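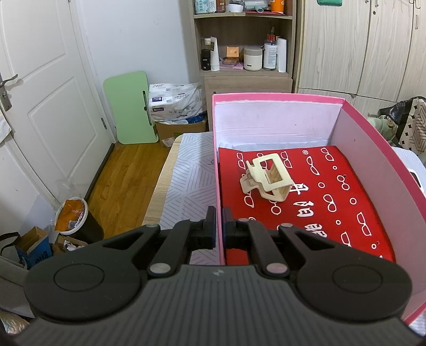

Small things from the Gurnness stall

The accessories table is back in September, and we are asking members to start putting aside anything they no longer wear. Hair clips, slides, combs, headbands, brooches and scarves are all welcome. Last year's table raised 218 pounds for the hall roof, most of it from items priced at 2 pounds or less.

Claw clips sell faster than anything else we put out. Plain colours go first, cream and brown especially, and a clip with an open middle like the cream one tends to be picked up by people with thick hair. Please check the spring before you hand one in. If it doesn't close firmly, or a tooth has snapped, we can't sell it.

Riku Takeda is looking after the display again. He would like each clip to have its own box this time -- last year they were heaped in a basket and the teeth caught on everything. Shallow boxes with a coloured rim look well on the table, and a patterned cloth in the bottom stops a light clip sliding about. Glasses cloths do the job nicely. A red one with white spectacles printed on it shows up a pale clip far better than tissue paper does.

We have enough lids. What we still need is boxes, and 100 small price tickets with string. Handkerchiefs, napkins and fabric offcuts would also be useful, washed and ironed if possible.

Donations can be left at the Paiva Road office on any weekday morning, or handed to Riku at the end of choir practice. Please put hair things in a separate bag from jewellery. Earrings must be in pairs and fixed to a piece of card.

Anything left unsold will go to the Brirkurport shop -- if you want yours back, write your name on the bag.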